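I went to the Moltuto open day in February 2025 mostly for the free coffee, and came home wanting a robot arm (sorry, bank account!). Nam-gil Ko was running the Witarix demo, a pick-and-place setup they sell to small shops, and he let us hang around the tables for as long as we liked. 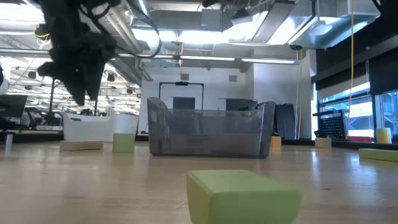
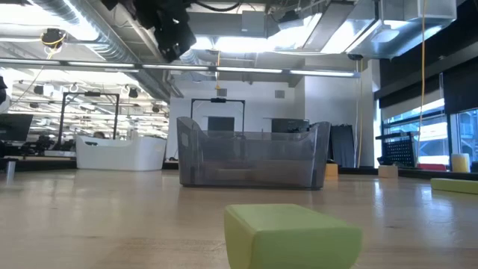
Foam blocks and a big gray see-through bin, both times.

So, is it any good? I think so! It's slower than me, but it's gentle, and the controls made sense after 10 minutes. My gripes: the fan noise, and a manual that runs to 344 pages. Hyun-seo Woo told me the starter kit is $3,040, and the next open day is in May. I'd go again, and I'd bring my brother, who never believes me about this stuff. Four stars.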